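桌面与独立游戏同好会 十月例会纪要

时间:10月11日 星期六,下午两点开始
地点:活动室二楼
出席:常务组全体、赛事组、汉化组、掌机组,另有新会员旁听
记录:常务组

一、上次纪要确认

上次纪要无异议通过。赛事组补充一处更正:夏季双打赛的决赛地图应为“盐湖”,不是“盐井”,已改。

二、《Novus》合作模式试玩反馈

这一项本来只排了二十分钟,结果聊了将近一个小时,大家实在太有话说了!合作模式更新之后,赛事组和新会员组队打完了前七章,普遍觉得手感比单人模式好出一大截,特别是炮塔可以互相搬运这个改动,第四章的桥头防守一下子有了好几种打法。有会员把两座减速塔叠在桥尾,自己开机甲绕后,最后一波剩49点基地血量过关,全场都在喊。

意见集中在几个地方:

1. 第五章夜战的敌人轮廓太暗,投影上几乎看不清,在自己显示器上调高亮度会好一些。
2. 联机时客机玩家的资源结算会慢一拍,造塔要按两次。掌机组的机器上也出现了同样的情况。
3. 手柄震动很棒,重炮和轻炮分得出来,希望设置里能单独调强度。
4. 中文字幕里“过载”和“超载”混用,汉化组已经整理了一份对照表,会后发到群里。

决议:由赛事组汇总反馈,用同好会的名义发给开发团队,附上录像。录像只截出问题的段落,不要整场上传。

三、十二月联机赛

赛事组提出以《Novus》合作模式作为十二月联机赛的主项目,副项目用《Bosia》的竞速关。讨论很热烈,支持的占多数。有会员担心《Bosia》的随机地形对新手不友好,运气好的一把能快出很多。赛事组的办法是固定种子,所有队伍跑同一张图,赛前一天公布,大家都能练。这个办法得到一致赞成。

赛制暂定如下:

主项目两人一队,打第三章到第六章,按基地剩余血量和用时合计积分。断线可以重连一次,第二次断线按当前波次结算。
副项目个人参加,三轮取最好成绩。
允许键鼠和手柄混用,不允许连发外设。

报名费每队95元,全部用于奖品和场地。有会员问能不能一个人报两队,答复是不行,但可以做替补。

关于解说,上次夏季赛的双人解说反响特别好,好几位外校同学就是看了回放才来加入的。这次继续双人解说,想试试的会员直接在群里报名,没有经验完全没关系,赛前会安排两次练习。
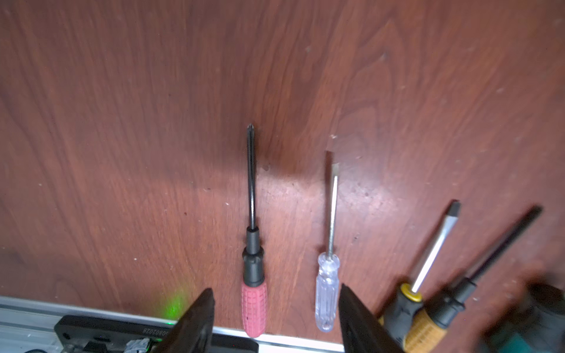

奖品方面,常务组建议把预算多放一点在参与奖上,让第一次来比赛的同学也能带点东西回去。初步想法是做一批炮塔造型的钥匙扣,图样由美术同学来画,下次例会看稿。冠军奖品沿用去年的做法,由获胜队伍自己从清单里选一款游戏。

四、《Losley》汉化进度

汉化组报告:主线文本已经全部译完,支线还剩339条,多半是酒馆闲谈和物品说明。闲谈部分非常有意思,铁匠和渡船人互相拆台的那几段,读出来的时候全场笑成一片。难点在双关语,目前的处理是能换成中文笑话就换,换不了的老老实实译意思,不加注释。

有会员提议把人名全部改成意译,讨论后决定保留音译,只有绰号意译。校对需要人手,尤其需要没玩过原版的会员来读,哪里读着别扭就标出来。当场有几位新会员报名,太好了!

测试版计划在十二月联机赛之前给会员内部试用。字体在小屏幕上偏挤,掌机组会后帮忙看行距。

五、《Whitelaw》读书会式游玩

新活动,上个月试了一次。《Whitelaw》是纯文字推理,大家围着一块屏幕一起读,轮流选选项,遇到分歧就投票。第一案打到很晚,散场以后还有会员在楼梯口争论管家的证词。效果这么好,决定固定下来,每月一次,放在例会之后的那一周。

规矩只有两条:已经通关的会员可以来,不许剧透,连表情也请收一收;每次只打一案,没打完就存档,下次接着来。

六、其他事项

1. 掌机组希望添置一个联机用的交换机,现有的接口不够,联机赛前必须解决。同意,先问有没有会员闲置的,没有再买。
2. 群文件里的旧存档太乱,请各组把自己的归到同名文件夹,文件名写清章节。
3. 有会员建议办一次关卡编辑器入门,从《Novus》的自定义地图讲起。大家很感兴趣,赛事组负责排时间,请会画图的同学也来,不需要会写脚本。
4. 新会员旁听之后全部决定加入,欢迎!

七、待办

赛事组:汇总试玩反馈并发出;起草联机赛规则全文。
汉化组:发布术语对照表;分配支线校对。
掌机组:复现资源结算延迟并录像;检查汉化字体行距。
常务组:订场地,收报名费,联系美术同学出钥匙扣草图。

下次例会时间在群里投票决定,会议于下午五点十分结束,之后留下来的会员又打了两局第六章。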